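Ticket 275: Herd register does not save birth weight of new cria
Product: Horent herd software
Opened by: Zinhle Nkosi, Skurwood farm
Opened: Mar 2, 2023
Status: waiting for customer

Good morning. We keep alpacas and we write all births in Horent. When I enter a new cria and press Save, the weight field becomes empty again. The name, the mother and the colour stay. I tried with two animals, Clidudmont and his half-sister, and it is the same with both.

What I tried already:
- closed the program and opened it again
- entered the weight without the decimal point
- used the other computer, in the office

The daily weights for the first 14 days are on paper now, so nothing is lost, but I would like to put them in before April, when the next females give birth.

Attachments (3) 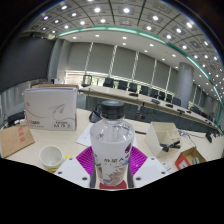
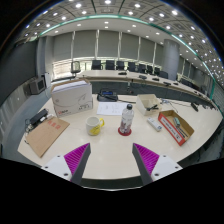
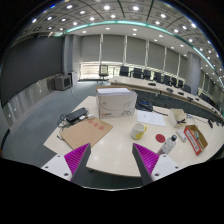
Table, three views

Reply from Van der Merwe, support:
Thank you for the clear report. Please look in Settings, Units. Is the weight of young animals set to grams or to kilograms? The field accepts up to 300 and refuses a higher number without a message.

Reply from Zinhle Nkosi:
It was set to kilograms on the office computer and to grams on mine. I changed mine to kilograms. Now the weight of Clidudmont is saved, but his half-sister still shows an empty field. Her mother was bought from another farm, maybe this has importance.

Reply from Van der Merwe, support:
It can be. Please open the record of the mother and tell me if her date of birth is filled in.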